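Divavix opens teleoperation training cells to outside manufacturers

DREMCOMBE – Divavix will open its teleoperation floor to outside manufacturers from December, giving small and mid-sized plants a way to have handling tasks demonstrated and recorded before they commit to buying equipment.

The service, named Tema, covers tasks that are hard to program with fixed waypoints: separating nested containers, sorting mixed parts and placing soft or thin-walled goods. A trained operator moves a pair of leader arms by hand, and the follower arms at the work table copy each joint position. Wrist cameras and joint data are logged together for the full length of every demonstration.

A standard package consists of 200 demonstrations of one task, recorded by at least 2 operators. Customers receive the raw recordings, a trained policy and a test report listing each failed attempt by type. Recordings that include an operator error followed by a recovery are kept and labelled separately. 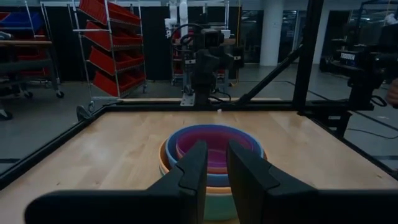
Nested plastic bowls were chosen as the reference task for the service. The gripper has to reach a single rim without dragging the neighbouring bowls, and the clearance between rims changes with the way the stack was set down. Divavix has recorded 1525 demonstrations of the task to date, 126 of them with the stack deliberately placed off centre.

"Most of the variation comes from the approach angle," said Nadège Barbier, head of demonstration engineering at Divavix. "Two operators will come at the same rim differently, and we want both in the data. What we don't want is hesitation above the stack, so operators practise the task before we start logging."

The first outside customer is Jurić, a maker of catering supplies, which will use the service to assess an unpacking station. Jurić will send its own line staff to act as operators after a short course on the leader arms.

"Our people already know how these items stick and slide," said Iolanda Toledo, operations manager at Jurić. "It made sense to have them do the demonstrations."

Bookings are open now. Customers supply their own sample goods and a written description of the finished state for each task. Recordings remain the property of the customer and are not used to train policies for other firms – a condition set out in the service agreement.

Media and booking enquiries should be directed to the Divavix office in Dremcombe.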